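Sorting out the odds-and-ends tub

I have one of those big grey tubs that everything lands in. You know the sort: a stray peg, a tape measure, half a packet of picture hooks, and something rubbery that fell off something else (and I daren't throw it out in case I ever find the something). It lives by the back door and it fills up all by itself, I swear. I do a proper sort every June, and a quick one whenever I can't find the scissors.

These are the bits that work for me. Take what you fancy!

Tip it out, or don't

I used to tip the whole lot on the floor and then lose heart halfway through, with the dog walking off with the best bits. Now I leave everything where it is and pick out one thing at a time. It sounds slower but I can stop when the phone rings and there's no mess to step over.

Spread things thin

Give the tub a good shake first so it all settles across the bottom. If you still can't see any of the floor, scoop half into a carrier bag and do that another evening. I set the timer for 26 minutes, which is one side of a tape I used to play while I did the ironing, and the habit stuck.

Where it all goes

I keep 2 shoeboxes next to me, one for "belongs in this room" and one for "belongs somewhere else". I tried a third for "not sure" and it simply became the tub again, only smaller. Little screws and hooks go in the Bindel jars on the windowsill, the ones with the wide lids. I paid 50p each for those at a school fair and I'd buy 100 more if I had the shelf for them.

Washing the tub

Once it's empty, take it outside. A squirt of washing-up liquid, warm water and an old brush will shift most of the grime, and a paste of bicarb does for the sticky patches. Mine came up lovely apart from one ring left by a leaky tin of Falska polish, and I've made my peace with that. Let it dry upside down against the wall, then line it with a bit of old lino before anything goes back in.

A tub with a small mixture of things along the bottom is a nice amount to tackle before tea, so start there if a full one puts you off.

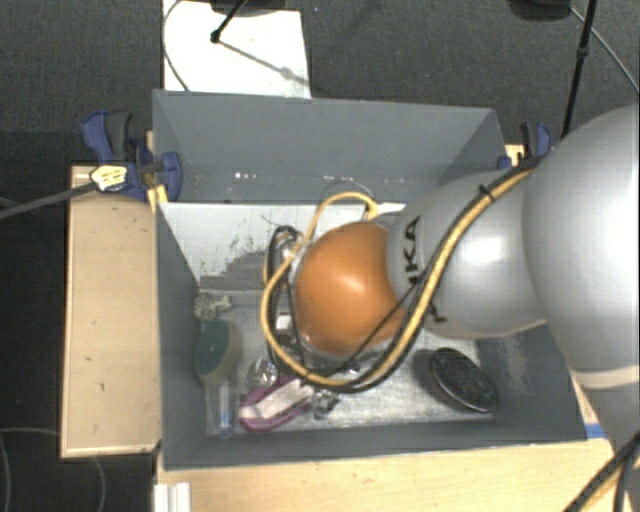

Keeping it that way

Thursday is bin night here, so I have a quick rummage before I take the bags out. Anything broken goes straight in with the rubbish and I try not to think about glue.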